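Subject: Re: [curnton-house] Bathroom shelf, proposed rules
Date: 9/8/22
From: Dionysis Karras

Before we vote, I'd like us to look at what we have got. I went through it all this morning with the Derico bin liners at my elbow, and I'm less hopeful than Politis is.
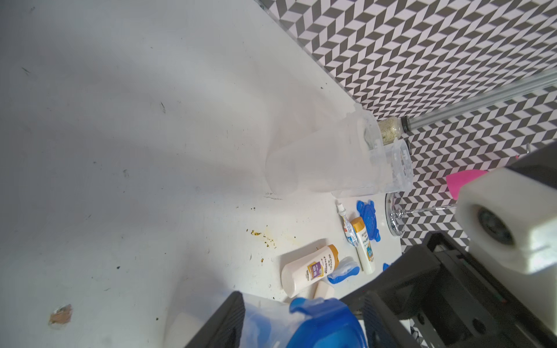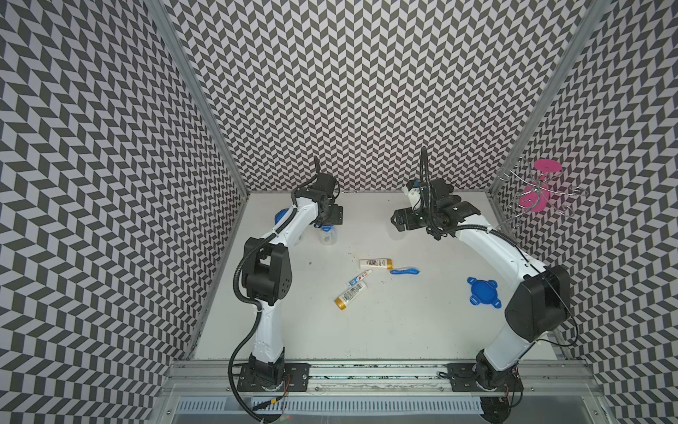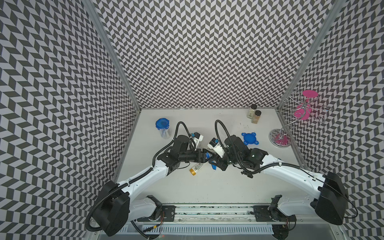
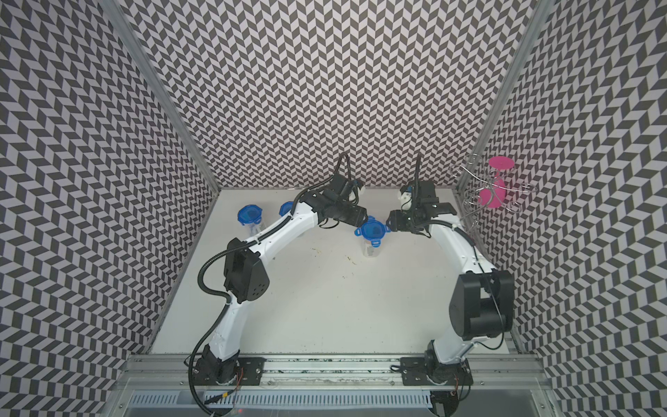
First picture: bottles with yellow caps, a squeezed tube, pale soap bars, nested tubs at the back.

On Dec 14 or so of last year we had this same talk, and the shelf filled up again by spring. So forgive me if I pick at the plan.

Politis wrote:
> I say we go with one tub per person, name on the lid, everything
> lives in the tub. Anything left outside it for 5 days goes in
> the trash. We could also get one of those over-door racks from
> Drokstead. It would hold the lot and we'd stop arguing.
> Also 2 shampoos each, max. I don't care how dry your hair is.

One tub per person, fine. We already own tubs, the stack of white ones that fit inside each other, and all they do now is take up room. But a full-size shampoo won't stand up in one of those. I tried. It goes in head first or it lies down, and if it lies down it leaks into whatever is under it. I'd want to see somebody's whole kit in one before we write names on anything.

The trash rule I don't believe in. Who counts the days? We had the same rule for the fridge and the mustard outlived it.

As for the rack, the Drokstead page says it has sold 3000 of them, which tells me nothing about whether our door will still close. Has anyone measured the gap? I don't want to drill, and I don't want it banging every time someone goes in at six in the morning.

Soap is a separate problem. A bar put straight down on a white surface leaves a mark, and the brownish spots are what I get asked about most. Somebody suggested a spray that "lifts anything". I've bought that kind of spray before. Dish soap and an old toothbrush did as well for less money. We do own a blue dish with a wavy edge. Could the soap go in it? That would cost us nothing.

The little jar with the speckled white and green stuff: is it bath salt or is it seasoning? If it's yours, please say so. I'm not tasting it.

My counteroffer is to finish the open bottles first, buy nothing until they're gone, and then see how much is left to store. If it still needs a rack after that, I'll hold the door while Politis hangs it.

Dionysis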